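Teaching the sorting arm about packaging

Posted Monday, August 19, 2019
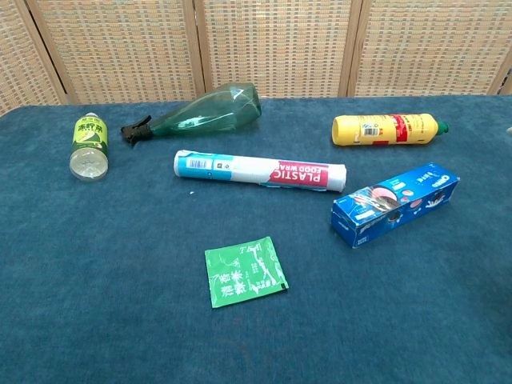 I've spent most of the last month on the part of this project I thought would take a weekend, which was getting the arm to pick up ordinary household packaging and put it in the right bin. The motion side was done in July. The arm goes where I tell it, it comes back to its rest position, and it no longer hits the upright on the left. Picking things up is another matter.

For anyone who hasn't read the earlier posts, this is a small arm bolted to a rail at the back of the shared workshop in Brenow. The base and the first two joints came from a secondhand Kadlec kit. The wrist and everything past it I made myself, mostly printed parts with some aluminum where the printed ones kept cracking. The whole thing is called Gustia in my notes, and I've given up trying to think of a better name.

The goal hasn't changed. Six pieces of packaging go on a table, the arm picks them up one at a time, and each goes to plastic, cardboard or leftover. It doesn't need to be fast.

The set

I stopped testing with wooden blocks because I was tuning the grip for blocks. The current set is a drink bottle, a spray bottle with a trigger head, a yellow bottle with a green screw cap, a roll of plastic food wrap, an Oreo box and a flat green sachet. They go down in a different arrangement every run and I don't line anything up with the rail.

The drink bottle is the easy one. It's light, the sides give a little, and the fingers close on it from almost any angle. I had to cut the closing force because the first few bottles ended up with a dent across the middle, and after that the dent changed how they sat on the table for the next run.

The spray bottle is harder than it should be. The camera finds the body without trouble most of the time, but the green plastic is translucent and under the workshop lights the outline sometimes comes back in two pieces. When that happens the software decides there are two objects and goes for the smaller one, which is usually the trigger. A grip on the trigger will lift the bottle, but it swings, and then it drops off somewhere over the rail. I've added a rule that merges two outlines if they nearly touch. It's a crude rule. It also merges the box and the sachet if I put them too close together.

The yellow bottle was fine once I moved the grip point toward the middle. I had it set to the center of the outline minus the cap, a leftover from the block days, and it kept tipping.

The food wrap roll is long compared to everything else, so it has to be taken across the short side and close to its balance point. Radoslava Pešek, who shares the bench with me on weeknights, suggested I stop computing the balance point and have the arm lift the roll a little, check the load on the wrist, put it down and shift over. I didn't want to, as it makes every pick slower, but it works on rolls of any fullness and I've kept it.

The box is the best behaved object on the table. Flat sides, sharp corners, strong color. The only thing I had to fix was the angle. If it lies on a diagonal the wrist has to turn, and my wrist had a dead zone of 7 degrees where the servo buzzed and did nothing. I replaced the servo with a Reker one and the dead zone is gone. I was hoping it was a software problem, but it wasn't.

The sachet

The sachet takes up more of my notes than the other five put together. It's flat and there's almost nothing to close the fingers on. Coming straight down, the tips press it into the table cover and then slide over the top. I tried going lower and the fingers grabbed the cloth, which pulled the whole cover and moved everything else.

What helped was a change to the tips. The old ones were square ended with rubber glued on. The new ones have a thin lip on one finger only, sanded down to a wedge, so that finger slides under the crimped edge and the other comes down on top. With the old tips I got the sachet zero times out of 12. With the new ones I get it in 10 out of 12. The two misses were both when it lay with a corner toward the lip, and I think I can fix that by turning the wrist first, now that the wrist turns properly.

The soft cover on the table turned out to matter here too. I put it down to stop the bottles from rolling and to cut the glare from the bare top, and it does both. The pile also gives way enough for the lip to get under an edge, which a hard surface doesn't. I know that means I'm tuning for the cover the way I tuned for blocks before. I'll deal with that later.

Color

The cover is a deep teal blue and I picked it before thinking much about the objects. Against it the yellow bottle and the pink-red part of the food wrap roll stand out very well. The Oreo box is blue and I expected trouble, but it's a much brighter blue and the threshold separates them without any help. Green on teal is closer than I'd like. I shifted the hue limits by hand until the sachet came through whole, and saved those limits under a separate name so I can get back to the old ones.

I may try a gray cover next. If somebody has a piece of gray carpet they don't need, I'd take it.

What's left

The bins are still cardboard boxes with numbers written on them in marker. I want a proper rack for them, low enough that a dropped bottle doesn't bounce out. The cable to the wrist needs a better guide since it rubs on the second joint, and I've already taped it once. The wrist housing is held by 13 screws, four of which I've stripped, so that part needs to be printed again with inserts.

After that I'd like to run the full set from start to finish without touching anything. So far the best run got five of the six before I had to hit the stop button, and the one left over was the spray bottle.

I'll put the file for the new finger tips up when I've cleaned it up. The current version has a hole in it that doesn't line up with anything.

Share this post
14 shares
3 comments

Get new posts by email. You can unsubscribe at any time.

This site uses cookies to remember your settings. By continuing to use it you agree to this. Accept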